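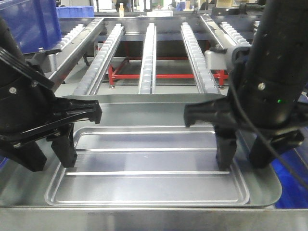 Stainless trays pick up grit from the bench, and grit leaves scratches when you wipe. Start by brushing the tray off dry, then wash it with warm water and a drop of dish soap. A shallow tray with rounded corners and a raised rim needs extra passes along the inside of the rim, where soap likes to stay. Rinse twice.

Dry with a soft cloth, going the same way as the brushing marks.

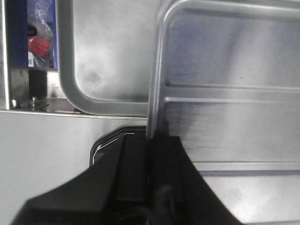 For water spots, use white vinegar on a damp cloth, wait 6 minutes, and rinse again. Skip steel wool and anything with bleach in it. Let the tray air out before you stack it, and put a sheet of paper between trays.

Comments

Seul-gi Cheon
Does the vinegar work on old tape glue?

Sang-wook Jin
Not for me. I use cooking oil first, then soap.

Seul-gi Cheon
Thanks, oil did it. Had to do it twice on one corner.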